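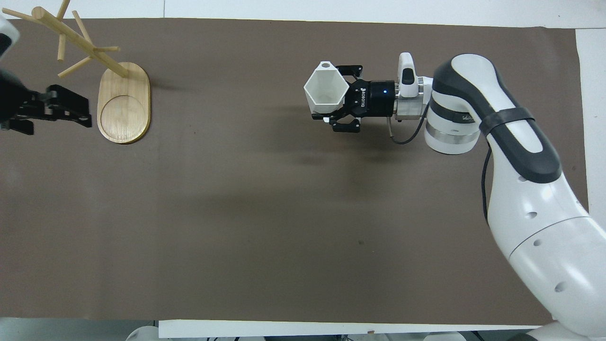

Ticket 106: Right arm drops out during mug tree task

Project: Hemine (student manipulation project)
Opened by: Takeshi Koyama
Assigned to: Yoshinori Kamata
Opened: 2020-07-11
Status: Closed

Symptom
Right arm grasps the white hexagonal cup, lifts, then stops with a gripper timeout before it gets to the mug tree. Left arm unaffected. Happens in 6 of 60 runs, always with the wrist rotated past the handover pose.

Log

TK: Restarted the gripper driver. Same fault on the third run. Indicator on the Robotiq base stays blue through the stop.

YK: Does the fault show up with no cup in the fingers?

TK: Yes. Ran the path with the fingers closed on nothing, got the timeout at the same wrist angle. Grip force ruled out.

YK: Raise the timeout to 200 ms and try again. If it still trips, look at the cable at the flange.

TK: Still trips at 200 ms. Pushed the cable loop by hand with the arm held at the bad angle and the connection dropped. Repeatable.

YK: Connector or cable?

TK: Connector. Retaining nut was a half turn loose. Tightened it and left more slack in the loop. Full set of 60 runs, no timeouts.

YK: Put the timeout back to the old value before you commit. Team Grellell uses the same config file.

TK: Reverted and committed. Cup placement on the right-hand peg is still off by a few millimeters. Opening a separate ticket for that.

Resolution
Loose connector at right wrist. Nut check added to the startup list.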